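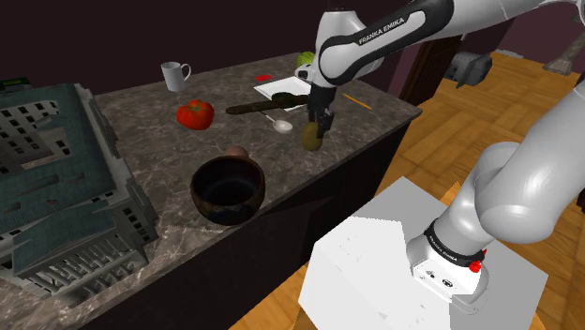
Wilma Kerr was in the second ferry when the news came through that the first had hit the pier at Geddes. She was the district nurse then, on her way home from a shift, and she went straight to the landing with the bag she had with her.

"There were people sitting on the ground everywhere," she said. "I started with the ones who weren't talking."

Two passengers died that April evening, a deckhand and a retired teacher. Kerr knew both of them. She has not spoken about it much, and she agreed to talk now only after the county announced that the old landing would be torn down.

We met in her kitchen in Trunditz, where she moved after she stopped working. She had a folder of clippings on the table but did not open it.

The inquiry found that the steering had failed on the approach. Kerr gave evidence for most of a morning. She was asked what time she arrived, who was moved first and who decided it.

"I decided it," she said. "I told them that and they wrote it down. Then they asked me again after lunch."

The teacher's funeral drew 600 people to a church that could not hold them. Loudspeakers were put up in the yard, and the bus company ran extra buses from Sorkine. Kerr stood outside near the gate. The deckhand was buried the next morning with only his family there, at his mother's request, and Kerr stayed away.

She still writes to the mother at Christmas.

A petition to keep part of the landing as a memorial has 1,402 signatures. Kerr's is one of them, though she said she had to be asked twice. The county has offered a plaque on the new terminal instead, with both names on it.

"A plaque is fine, but people came ashore on those steps," she said. "I would keep the steps."

The work is to start once the summer timetable ends. Kerr has not been back to Geddes by water — she takes the road, which adds an hour — and she does not expect to go and watch.

"My sister will go," she said. "She'll call me when it's down."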